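Category: Student Projects / Robotics and Automation

4. Student project: bimanual handling of household items

4.1 Setting and aim of the project

The work in this section was carried out by the second-year group of the Londo project course. The course runs in the winter term and finishes in February. Its aim is that students who have already learned to move one arm in simulation should now plan a task for two real arms, record the demonstrations themselves, and write down what they learned from them. The group had 12 members, and most of them had no earlier experience with teleoperation.

We asked the students to choose objects which they know from home. In the first course we used coloured blocks only, and the reports were very similar to each other. Soft and light objects gave more discussion, because their shape changes each time they are touched. A planner that works well for a block has little to say about a bag.

4.2 Fingers and grip

The parallel grippers were used with black fingers. On the wrist view shown in Figure 4 the fingers are wrapped with black tape in several layers. In the design reviews, the students discussed at length how the surface of a finger influences the grip on thin film. A hard and smooth tip lets the film slide away, while a soft layer gives more friction but makes the tip thicker, so it is more difficult to get under the edge of an object that lies flat. No final answer was found on this point, and the group recommends that the next course should compare at least two coverings under the same conditions.

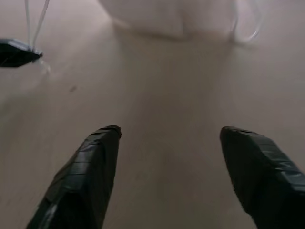

Figure 4. Wrist view with the gripper open over the tabletop. The tips of both fingers are covered with tape.

The wrist view is useful in the last part of an approach, when the arm itself can hide the object from the head view. Its weakness is also clear from the figure. Objects at the back of the table are out of focus and only partly inside the image, and a student who looks at this view alone can easily lose the orientation. For this reason the operators were told to decide the direction of approach from the head view first and to change to the wrist view only when the fingers were close to the object.

4.3 Tasks with two arms

Each task was written on a task card with a start state, an end state and a list of permitted contacts. The cards were prepared in Jilleck, the small planning tool which an earlier group had made for the course, and the recordings were stored with Trolar. The students found the permitted contacts the hardest part to write. With rigid objects one sentence was usually enough. With a plastic bag they had to decide if the film may touch the other gripper, if it may be dragged over the table, and which part of it counts as a corner.

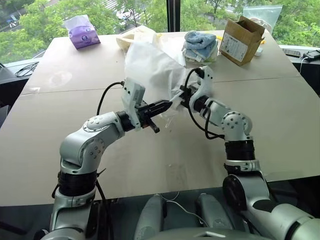 Figure 5. Handling of a plastic bag. The right gripper holds a corner while part of the bag lies over the fingers of the left gripper.

Figure 5 illustrates why these questions matter. The bag is lifted from the table, but it does not hang freely – it rests partly on the open fingers of the other arm. Two students who labelled this moment independently gave it different names. One called it a hold with one arm, the other called it a hold with support. After a discussion the group added a third label, "supported by an open gripper", and all recordings were labelled again. This took one full session and was not in the plan, but we consider it the most instructive session of the term.

A second difficulty was the translucent material. The outline of the film is not easy to follow where it crosses a bright background, and the automatic masks often had holes in these places. The students corrected the masks by hand for a set of 99 images. They reported that the work was slow, and that two persons rarely agreed on the border of a fold.

4.4 Arrangement of the table

The group kept several items at the far side of the table, among them tissues in a purple package, a cream-coloured cloth bag, light blue towels and an open cardboard box. The nearer part was used for the objects of the current task.
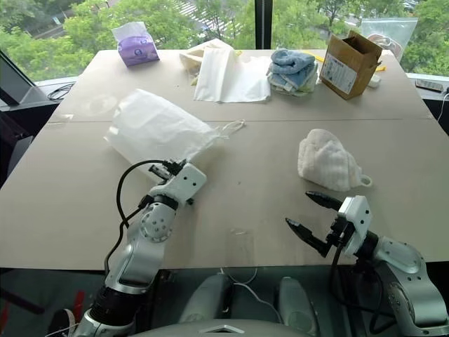
Figure 6. Head view of the table with both arms. A white plastic bag and a white cloth bundle lie on the nearer part.

In Figure 6 a clear plastic cup also stands near the front edge, and it is very difficult to see against the beige surface. The students proposed that every task card should include a list of all objects on the table, also those which are not used. We have accepted this proposal for the next course. The large window behind the table is a further point to consider, as the colour of the tabletop in the recordings depends on the daylight. We did not close it off, and we leave the question of lighting to future work.

4.5 Remarks on teaching

A session of 18 minutes per operator was found suitable. With longer sessions the attention of the operator became less, and the comments in the log became shorter. We also recommend that the person who writes the task card should not be the first to operate it – unclear sentences are then noticed early.

Related items
Cordier workshop notes: choosing finger coverings for student grippers
Task cards in Jilleck, a short guide for new groups
Labelling soft objects: report from the Londo project course
Storing and sharing recordings with Trolar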